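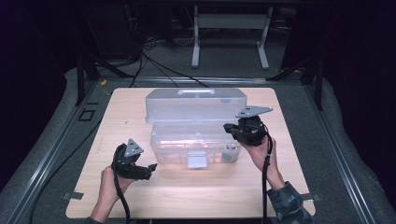

Is a clear plastic box with a latching lid worth paying extra for?
For things you open once a season, probably. For anything you reach into every day, the case is a lot weaker than the store displays would have you believe.

8/27/24

Zullanholm residents who take part in the town's fall clear-out this September will be offered a discount on clear plastic storage boxes, under a deal between the town and Henao, the housewares store on the main street. The boxes come from a line called Flesent. The town says the offer will help people keep their closets and garages in order once the hauling is done. Whether anyone needs more plastic to get rid of their clutter is a question the announcement does not take up.

The terms are simple enough. A household that brings a load to the drop-off lot gets a coupon for up to 8 boxes at $9 each. The regular price at Henao, according to the store's own flyer, is $23 for the large size. The flyer does not say how long the boxes have sold at that price, and a call to the store did not produce an answer. The small size is not part of the offer. Neither are replacement lids, and anyone who has owned a few of these boxes for more than a couple of winters knows that the lids and latches are usually what goes first.

The town's page on the clear-out makes three claims for clear boxes: that people find things faster, that they buy fewer duplicates, and that they are more likely to keep a shelf tidy after the first month. No source is given for any of them. Asked for one, the town office pointed to a leaflet from Sistel, the consulting outfit it hired last year to look at waste pickup. The leaflet repeats the claims in slightly different words and cites a survey of 21 households. It does not say who they were or how they were picked, or whether they were given the boxes for free.

Some of it stands to reason. If you can see a roll of tape through the side of a box, you don't have to pull the box down to check for it. But most of the plastic sold as clear is cloudy, and the cloudier it is, the more you are guessing at shapes. Fill one to the top and what you see from the front is whatever happened to land against the wall. The stuff in the middle is as hidden as it would be in cardboard. A strip of masking tape and a marker will tell you more, and it works on the boxes you already have.

Then there is the lid. A lid that comes off completely needs somewhere to go while you dig around, and in a packed closet that often means the floor. Latches help when a box has to be carried down a flight of stairs. On a shelf at waist height they are one more thing to undo, and a box that is a nuisance to open tends to get left open, or gets things piled on top of it.

Size is where the offer looks least thought out. The coupon covers only the large box, and a large box invites you to throw in anything that fits. One small item in a big container takes up just as much shelf as a full load. People sorting screws, batteries, chargers and sewing things would do better with shoeboxes, and the town's own clear-out guide from last year said as much. That advice is missing from the new version.

The drop-off lot will take furniture, scrap metal, old toys and kitchen goods. It will also take cracked storage boxes, though the page says these go in with the general trash. There was no word on how many turned up last time. The town does not keep a tally by type of item.

Henao says the coupons are good through the end of September while supplies last. The store would not say how many boxes it has ordered. The town says it is not paying anything toward the discount and gets nothing back from sales. A written copy of the agreement has been requested and had not been provided by the time this item was posted.

Residents who want the coupon need to show proof of address at the lot. Those who only want to drop things off do not. Before using it, measure the shelf, including the height needed to get the lid up, and go through the closet first. You may come out of it with a couple of empty boxes of your own.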